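Subject: Re: [cell-care] Recalibrating the glove station, is monthly enough?
Date: 20 June 2025

On the original question, from the Petetti list account:

> We run one folding cell. Two arms on a fixed base, fed by demonstrations
> recorded at a glove station in the next room. Since April the folds have
> been landing short on the left side. We swapped the left gripper pads
> and re-taught the home position, and got maybe two good days out of it.
> The vendor notes for the Trumance controller say the glove station wants
> recalibrating monthly, and that the arms need nothing beyond the yearly
> service. Is monthly enough? Does anybody do it more often, and does it
> help? We have 3047 recorded folds and would hate to throw them out.
>
> Also, is the automatic correction in the new Titham release any good?
> It claims to take drift out of old recordings without the station
> being touched.

I'd be slow to believe either half of that vendor note.

Monthly is a number somebody picked. I've looked through every version of the manual I could get and there isn't a test behind it, or a drift curve, or even a sentence saying what was measured. A glove station that stays bolted in one room and gets used twice a week may hold for a season. One that gets packed into a case, carried down a hall and strapped onto whoever is free can be off by lunch. The calendar doesn't know which one you have.

What I'd want to see before anyone recalibrates anything is a plain check against a known object. We use a flat steel plate with two pins in it, 510 mm between centers. Put the gloves on, touch left fingertip to left pin and right fingertip to right pin, hold still, record. Swap hands and do it again. If the distance comes back right both ways, your gloves are fine and you can stop blaming them. If it comes back right one way and wrong the other, you have a strap or a mount problem on one hand. Calibrating over the top of that will bury it for a few days, and then you'll be writing to this list again. Your two good days sound a lot like that to me, except you did it with gripper pads.

My guess, and I only have your description to go on, is the cube mount on the left glove. The marker cubes sit on top of the glove and everything downstream trusts them completely. The tracking doesn't see a hand. It sees printed squares and then applies an offset to get to where the hand is supposed to be. Turn the mount a few degrees and that offset points somewhere else, and the software will report a beautiful, confident, wrong pose.
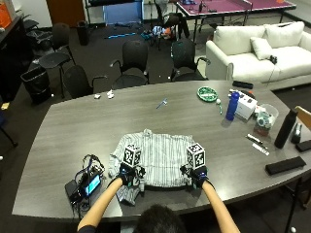
Shirts are a bad thing to judge it on, too. Cloth forgives. A person with a corner in each hand fixes errors without noticing, and the recording looks fine when you play it back next to the video. The arms then repeat the motion with none of the fixing. So please don't tell me the replay "looks right." Ours looked right for most of a winter.

Things I would do to the left glove, in this order:

Take the cube off and look at the plate underneath. If the screws have marked the plate in more than one place, it has been moving.

Clean the cube faces with a dry cloth. No alcohol. We lost the edge of a printed square that way and the detector started flipping between two poses.

Put it back and draw a line with paint pen across the joint between cube and mount. Check the line every time the glove goes on. It costs nothing and I trust it over the status light.

Tighten the strap to the same hole each time, and write the hole down. If three different people wear the gloves, write down three holes.

Look at the cable run. A cable that pulls on the module when the arm reaches forward will rotate the whole kit on the back of the hand, and it only does it at full reach, so it never shows up in a calibration done with the elbows in.

Then do the pin check. Then calibrate, if you still need to. We do 600 samples per hand and make ourselves move through the whole working area of the table, including the far side where nobody likes to lean. The wizard will let you finish at 90. I have no idea who thought that was a good idea. You'll get a green tick and a residual that looks lovely, all of it gathered in one little patch in front of your chest.

As for the arms needing only a yearly service, I don't buy that one either, but I have less to back it up. The Simon wrist joint on our right arm picked up play in well under a year. You can feel it by hand with the power off and the brakes on. If you haven't tried wiggling yours, try it before you spend an afternoon on the gloves. Short folds on one side could be a loose wrist just as easily, and replacing the pads wouldn't have touched it.

Easy way to split the two: write a motion by hand, no glove data in it at all, that goes to two points on the table and puts down a mark. If the arm hits its marks, look at the gloves. If it misses, the recordings may be perfectly good and you've been chasing the wrong machine.

On Titham. I ran the correction on a small set where I already knew the answer, having turned the cube on purpose and noted the angle. It removed part of the error on the slow folds. On the fast ones it made things worse, and it gave both results the same quality score. That was the release before the current one, so maybe they have fixed it. The release notes say "improved robustness," and I've read those words in every set of release notes I ever opened. If anyone here has run it against a known offset, please post the numbers, including the bad ones. A clip of an arm folding one shirt won't persuade me.

Don't throw the recordings out yet. If your files keep the raw cube poses alongside the hand poses, you can reapply an offset later once you know what it was. If they only keep the hand poses you're in more trouble, and you should turn on raw logging today, whatever else you decide. It's off by default in the station settings, under storage.

Could you post the pin distances both ways round, left and right separately? Please send the actual readings and not the average. Also whether April is when the short folds started or just when someone first measured one.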